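Student Robotics Board > Club Projects > Two-arm block sorting, team Camargo

lkoubek
Posted Thu 8 January

Hello all. I write for our club team, we are three students. Our task is to pass red blocks from one arm to the other over a wooden table. At slow speed it goes well. When we raise the speed, the wrist camera gives us pictures like the one from run 1759.

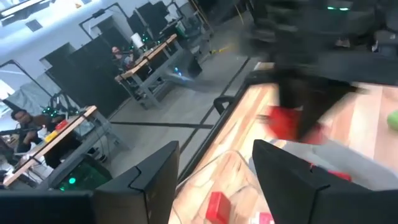 Reading time: 2 min

The small red block between the fingers is still clear enough, but the other arm is only a dark smear, and the red thing with it also. Our detector, Rilteo, then loses the second block. Should we shorten the exposure, or make the arms slower?

mkjoo
Shorten the exposure. Motion blur is first of all a light problem, and you can put a lamp over the table.

feven_g
I don't agree with mkjoo. Last August we did exactly this and got noise in 995 pictures, the labels were worse than before. Slow down the second arm when it comes near the block. The judges give points for finished passes – speed is only for a tie.

mkjoo
Which gain did you use? With fixed gain we had no such noise.

feven_g
It was on auto. OK, this can be part of it. I would still slow down the arm first.

lkoubek
Thank you both. Yoon-hee will try fixed gain tomorrow, and I will change the speed near the block to level 2. I will post the numbers for both.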